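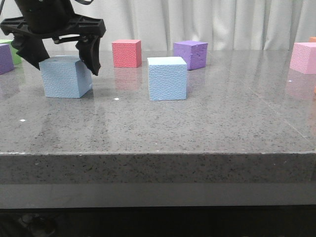
제3장 정육면체로 생각하기: 쌓기 전에 먼저 만져 보기

저는 이 장을 수업할 때마다 교과서를 잠깐 덮습니다. 그리고 폼 큐브를 한 봉지 통째로 책상에 쏟아요. 말랑하고 가볍고 떨어뜨려도 소리가 거의 안 나는 그 색색의 정육면체 말이에요. 초등학교 교구실에 가면 꼭 한 상자씩 있죠. 다 큰 학생들도 막상 앞에 놓아 주면 손이 먼저 나갑니다(저도 그래요!).

장 첫머리 사진에서 한가운데 하늘색 큐브를 한번 봐 주세요. 윗면은 밝고, 앞면은 결이 도톨도톨하게 살아 있습니다. 같은 색으로 된 같은 물건인데 면마다 느낌이 다르죠. 우리가 정육면체를 종이에 그릴 때 윗면을 비워 두고 옆면에 빗금을 넣는 버릇이 바로 여기서 나왔다고 저는 생각해요. 이 장에서 배울 겨냥도도 결국은 그 버릇을 조금 더 꼼꼼하게 다듬은 것이고요.

제가 이 사진에서 제일 좋아하는 건 상판에 비친 그림자 아닌 그림자, 그러니까 반사입니다. 반들반들한 회색 돌 상판이라 빨간 큐브 앞으로 붉은 기운이 흐릿하게 번져 있어요. 나중에 대칭을 다룰 때 이 흐릿한 얼룩을 다시 불러올 테니 기억해 두세요. 거울면이 바닥에 누워 있는 대칭이라, 세워 놓은 거울만 보던 사람은 처음에 꽤 헷갈립니다.

그리고 보라색 큐브 하나는 모서리가 살짝 떨어져 나갔지요. 수학책 속의 정육면체는 모서리가 12개, 꼭짓점이 8개로 딱 떨어지는데 손에 쥐는 큐브는 그렇게 얌전하지 않아요. 그럼 귀퉁이가 뜯긴 큐브도 정육면체일까요? 해마다 이 질문으로 교실이 시끄러워집니다. 저는 답을 바로 주지 않고 46쪽까지 미뤄 둬요. 궁금하면 먼저 넘겨 봐도 좋습니다.

이 장에서 할 일

1절에서는 면, 모서리, 꼭짓점을 손으로 짚어 가며 이름을 붙입니다. 2절에서는 앞에 있는 큐브가 뒤의 큐브를 가릴 때 무엇을 알 수 있고 무엇을 알 수 없는지 따져 봅니다. 사진의 초록색 큐브가 딱 좋은 보기예요. 보라색 뒤에 거의 숨어서 일부만 보이는데도 우리는 망설임 없이 "저것도 정육면체겠지" 하고 말하거든요. 그 짐작에 어떤 가정이 숨어 있는지가 2절의 주제입니다. 3절에서는 큐브를 쌓고, 위와 앞과 옆에서 본 모양을 그립니다.

준비물

폼 큐브 14개(두 사람이 함께 씁니다)
모눈종이 5장
색연필 2자루, 서로 다른 색으로
납작하고 매끈한 책상

큐브는 어느 회사 것이든 괜찮아요. 저는 Piltow 것을 오래 썼고, 옆 반은 Kubiak 것을 씁니다. 한 변의 길이가 서로 조금 다르니 섞어서 쌓지만 마세요. 10월 수업 때 제가 그걸 깜빡했다가 탑이 계속 삐뚤어지는 바람에 한 시간을 날렸습니다.

몸풀기

큐브 하나를 눈높이에 두고 천천히 돌려 보세요. 한 번에 보이는 면은 많아야 몇 개인가요? 이번에는 한쪽 눈을 감고 다시 해 봅니다. 본 것을 모눈종이에 그리되 자는 쓰지 마세요. 삐뚤빼뚤한 첫 그림은 버리지 말고 공책 뒤에 끼워 두고요. 3절이 끝나면 그 그림을 꺼내서 고칠 거예요.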